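The Shop That Takes Your Bottles Back

When I moved to this valley I did not know what to do with an empty bottle. In my childhood every bottle had a price, and we children carried them to the shop and came home with sweets. For years I put the glass in a bag and it went away.

Mererid Harries remembers the same thing from the other side of the counter. Her grandmother kept the village shop and paid two pence for each bottle of lemonade returned. In December Mererid opened Patska, a small refill shop beside the old chapel, and she has brought the deposit back.

"People were shy at first," she tells me. "They washed the bottles so carefully, as if I would inspect them."

She does inspect them, a little. A chipped neck is refused. Labels may stay on, but she prefers them off, and for this she recommends warm water, soda and one night of patience.

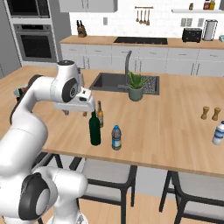

Green glass, a brown beer bottle and clear plastic: some of the bottles on a wooden worktop.

In the first winter 874 bottles came back. Most were for wine, and these go up the hill to Iestyn Bellis, who makes cider in a barn with a very low door. He used to buy new glass, 300 bottles at a time, and the delivery lorry could not turn in his lane. Now he collects from Patska in his own van, 96 bottles to a load, before the shop opens at eight.

Brown beer bottles are more difficult — every brewery likes its own shape. Dennis Blackburn, a retired brewer, sorts them on the floor of the back room and complains with much pleasure. Plastic the shop does not take at all, and Mererid sends it to the council collection.

I went home with my deposit in my pocket. It was enough for one small bag of sweets, and I ate them on the bus.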